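Winorier list - small cabinets and cases
January
By Georges Zein

Re: sliding glass, bottom rail, which way round

Hakim wrote:
> Mine is the dark frame with the lighter plank on top. The glass
> slides badly and I would like to clean out the groove. Do I have to
> empty the cabinet first? There are beakers on the shelf and I would
> prefer to leave them. Also, is the bottom front rail structural or
> just trim? I have already managed to scratch one.

Leave the beakers if the shelf is seated properly. Press down on each front corner of the shelf in turn. If it rocks, empty it. If it does not, the work on the bottom rail will not disturb it, provided you do not lift the cabinet.

The rail is structural. It ties the two corner posts together and carries the lower track, so treat any play at the corner as a fault to be fixed before you touch the glass.

My order of work:

1. Corner post. Hold the post at the joint with one hand and keep the small parts in the other. Check for movement between post and rail. On mine there was a gap I could slide a business card into, closed up with glue and an overnight clamp. 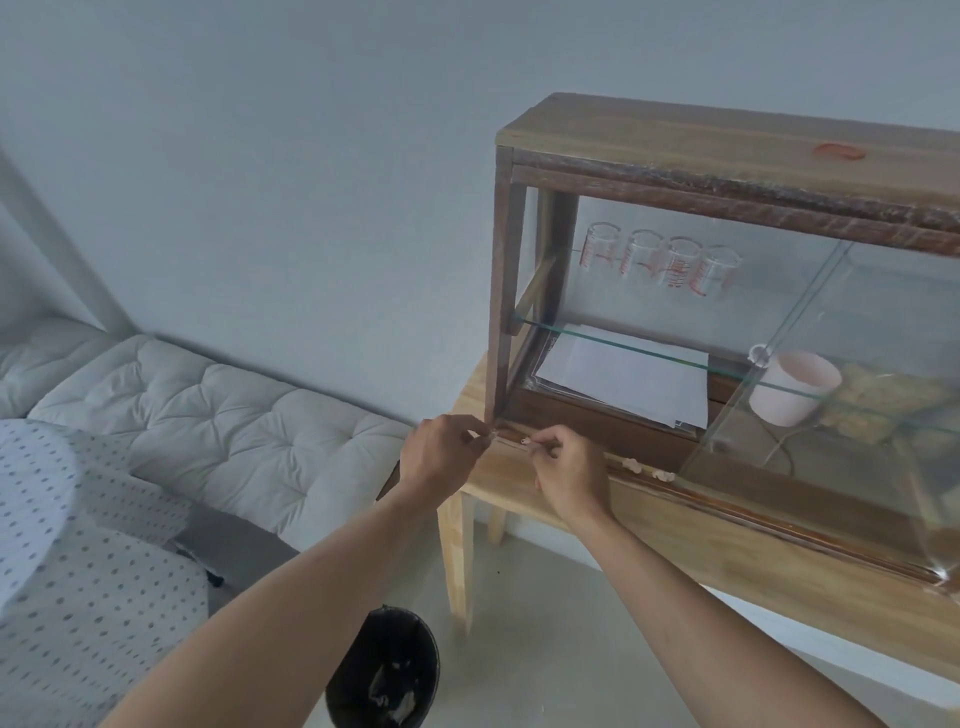
2. Rail ledge. Clear the crumbs off before you slide anything. Grit on the ledge ends up in the track, and the track is where your scratch came from. Dry brush first, then a folded strip of 400 paper along the groove, 3 passes, no more. I tried 500 and it only polished the high spots. Brush out again. No oil. A candle stub is enough.

3. Small fittings. Keep them on the rail where you can reach them, and fit them by hand before using any tool. I work with both hands low on the rail, one beside the other, so that the pressure goes toward the table and the top board stays out of it. The top board on this type is only held by 2 screws from beneath and should never be used as a handle.
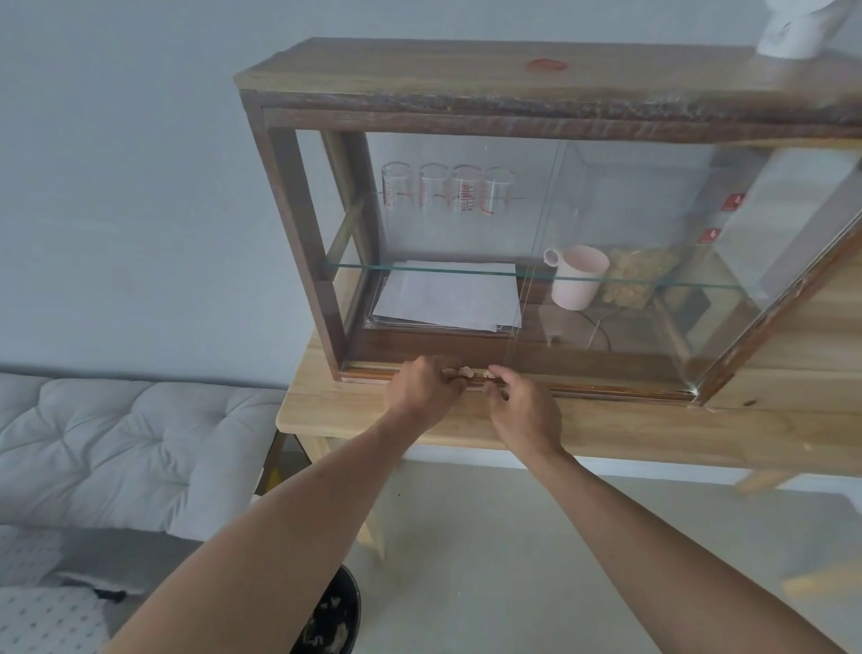
Page last changed: January, 4:10 pm

4. Pull. The dark knob near the left end of the bottom rail is the one most likely to work loose. If the hole has opened up, pack it with a sliver of hardwood and let the glue set fully. Rustmont still sells a replacement, but the thread is slightly coarser and you will have to recut the hole. The Plernano one fits as is and is a shade darker.
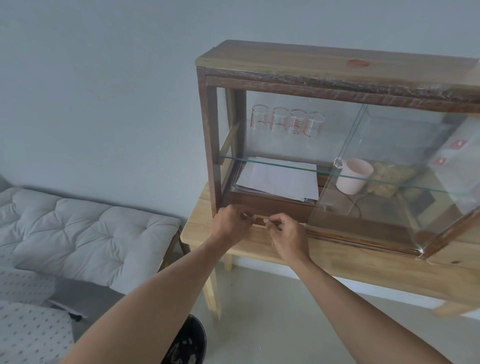 Vol. 3, No. 2

5. Glass. Run the panel the full length of the track and back. It should stop without a knock at either end. If it drags at one end only, the table is the likely cause - put a level on it before you take anything apart again.

On contents: paper can stay on the lower level, but keep it back from the front rail. A sheet that creeps forward will catch on the panel.

What finish is on your rail? Shellac and wax need different treatment for the scratch.

Georges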